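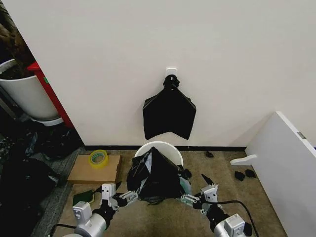
## Window film and storm panels: questions we get

**Will film cut my heating bill?**
Maybe a little. Be wary of anyone who quotes you a percentage before looking at your windows. If cold air is coming in around the sash, film won't stop it. Caulk first.

**Are interior storm panels better?**
Usually, on old single-pane windows. The Skokholm panel fits openings up to 43 inches wide. On newer double-pane glass, we doubt you'd notice much.

**The Lubis brochure says "lifetime." Whose?**
Good question. Read the warranty. It covers peeling and bubbling for the first buyer only, and scratches aren't covered at all.

**Is a $2,000 whole-house quote fair?**
Depends on the house. Get it broken down by window, with labor on its own line. If the salesperson won't do that, get another quote.

**Can I put film on any glass?**
No. Dark film on some sealed units can cause heat cracks and may void the window warranty. Ask the window maker in writing.

**When should I install?**
Film needs mild weather to cure. Panels can go up any time, but orders placed in November often take more than 20 days.

**Who answers these?**
Vy Doãn, at the Prosivside counter.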